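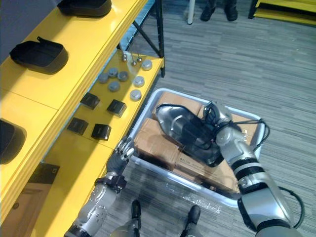 Sem Desmet wrote in February to ask whether shoes should be stored in their boxes or out on an open shelf, and so many of you have sent in some version of that question that it gets to go first!

Boxes or open shelf?
Both, if you have the room. Shoes you wear every week do well on a shelf at hand height. Dress shoes and winter boots can stay boxed in a bin on the floor, where you can pull the whole lot out at once.

How much weight will a metal shelf take?
Check the label on yours. The one in our Hudcombe workroom is rated for 200 pounds per level, and we have never come close – shoes are lighter than you think.

What do I do with all the little stuff?
My favorite part! Give small parts a level of their own and keep like with like. Tiny boxes are great for eyelets, heel tips and spare laces. Anything round will wander, so a shelf with a lip helps a lot.

Can a bin sit on carpet?
Yes. Lift it now and then and vacuum underneath.

Should I write on the boxes?
Please do, on the short end. Color and season is enough. I used to write a whole paragraph on each one (old habit) and then never read any of it.

Do you run sorting days?
We do, in Turnudstead, with 18 places each time. Bring your shoes, boxes and all, and we'll work through them together. The next one is March 8, 2024, and there is still space at the long table.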